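Working outside on a rippled glass table: what do I do about the mouse?

Home & Garden Help > Outdoor Living > Patios and Decks

Posted 20 May 2020 by Kelel
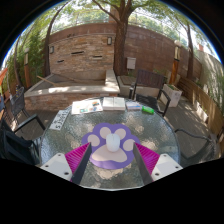
My outdoor desk, paw pad and all.

So I've moved my work life out to the deck and I'm pretty happy about it, except for one thing. The table is a round glass one with that pebbly, rippled top, and an optical mouse hates it. On the bare glass the pointer jumps, freezes, then flies off into a corner. I put my paw mouse pad down (purple, yes, I love it) and the tracking is fine now, but the pad slides all over the place! I go to drag a file and the whole paw comes along with the mouse. By lunchtime it has crept halfway to the edge and I've got to reach over and haul it back.

The other thing is the sun. The yard is walled so I don't get much wind, but the light comes over in patches and moves across the table all morning. I'm worried about the pad fading or going gummy underneath, and I've noticed the pointer gets a bit jittery when the mouse is right in a bright spot. Is that a real thing or am I imagining it?

I also tend to leave my stuff lined up along the far side of the table, papers and so on, and I'd like to keep it that way, so please don't tell me to buy a bigger desk. I'd rather not glue anything to the glass either. What would you do?

Piątek
Top contributor, 1521 replies

I had a table with that same kind of top for years and I fought with this exact problem. The foam or rubber on the back of a mouse pad wants a flat surface to grab. On rippled glass it only touches the high spots, so you've got maybe a quarter of the grip you'd have on a normal desk, and then pollen and dust get down in the dips and you lose that too.

Wash the table first. I mean really wash it, warm water and a little dish soap with a soft brush, going in circles so the bristles get down into the texture. Rinse it, dry it with an old towel, and give it another 10 minutes in the air before you put anything back. Then wash the underside of the pad, same soap, and let it dry flat in the shade. Mine went from useless to pretty decent with just that.

If it still creeps, get a roll of the open-weave shelf liner, the squishy kind people put under rugs and in kitchen drawers. Cut a piece a bit smaller than the pad so it doesn't peek out (you'll want to trace around those toes and trim inside the line, it's fiddly but it took me one cup of coffee with a plain oval). The squishy stuff sinks into the ripples and holds. No glue, and it lifts right off when you want the table for dinner.

And no, you're not imagining the sun thing. Strong light can get in under the mouse and confuse the sensor, more so when the sun is low. Turn your chair so your own shadow falls on the pad, or scoot the pad a foot over when the bright patch gets to it.

One more thing, bring the pad in at night. I left one out through most of April and the cloth top got little gray spots that never washed out.

Flovley

just use a trackball. doesn't move, doesn't care what the table is made of. I've had mine 5 years

Malon

I like the shelf liner idea but I went another way and I'm happy with it, so here's mine too. I got a vinyl placemat at the dollar store, the heavy kind, and I put that down first with the mouse pad on top. The placemat is big enough that it doesn't wander, and the pad sticks to it much better than it ever did to my glass. It also gives you somewhere to set your phone without that awful scrapey sound!

Check how thick your pad is, though. If it's a thin one you may feel a ridge where the placemat ends, and that would drive me nuts under my wrist.

On the fading, purple does go, sorry. I had a purple seat cushion that was closer to dishwater after one summer. I throw a dish towel over my pad whenever I go in for lunch, and I keep up to 40 clothespins in a bag by the back door anyway, so I clip the towel to the placemat and it stays put.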